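Prundgate Open Day Recordings

Data card, version 2
Maintained by the Vimura project office, Pernholm
Contact: Ludmila Slanina, data steward
Last revised: March 22, 2024

Summary

This collection holds the robot recordings made during the public open day at the Prundgate building in December. Visitors watched a two-fingered gripper handle ordinary clothing on household furniture and were invited to take the controls under supervision. The collection contains 300 recordings and 2,916 still pictures drawn from them. It is intended for research on the handling of soft goods and for teaching.

Background

Vimura has held an open day at Prundgate each winter since moving into the building. In earlier years the demonstration used rigid blocks on a bench. Visitors asked repeatedly whether the same equipment could cope with laundry, and the programme was changed accordingly. The Heydari room on the ground floor was set aside for the clothing demonstration, and the recordings were made there during public hours.

Each visitor received a short briefing before using the hand controller. A member of staff stood beside the stop button throughout. Half of the recordings, 150 in all, were made by visitors; the others were made by staff between sessions, using the same garments and the same settings.
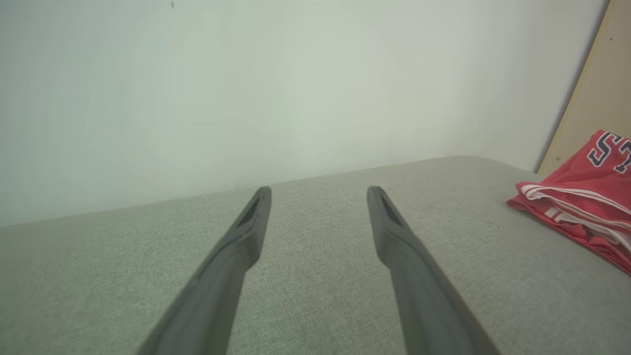 Garments were laid out by hand before every attempt. The operator was then asked to carry out one of the tasks on the printed card: pick up, move, unfold, or fold again. Sports clothing was included at the request of the teaching staff, as mesh fabric slides over itself in a way that cotton does not. Operators were free to stop at any point, and unfinished attempts have been kept.

Contents

Each recording is stored in its own folder with the view from the wrist camera, the finger opening over time, and a text file giving the task and the type of operator (visitor or staff). The stills are supplied separately with an index. Sound was not recorded.

Known limitations

All recordings come from one room with one kind of gripper. Results obtained on this material should not be assumed to hold for other fingers or other furniture. Visitors differed greatly in experience, and some attempts contain long pauses while the operator listened to instructions. The task label describes what was asked for - it does not state whether the attempt succeeded.

The clock on the recording computer was reset during the lunch interval. File times should therefore not be used to work out the order of sessions. The session number in each text file is correct.

Consent and access

Visitors who operated the equipment signed a consent form at the reception desk. No names, ages or contact details are held with the recordings. Requests for removal may be sent to the data steward, quoting the session number printed on the visitor's slip.

The collection is available free of charge for research and teaching. Users are asked to name the Vimura project and the version number in any published work. Corrections to the task labels are welcome and will be listed in the change notes for the next version.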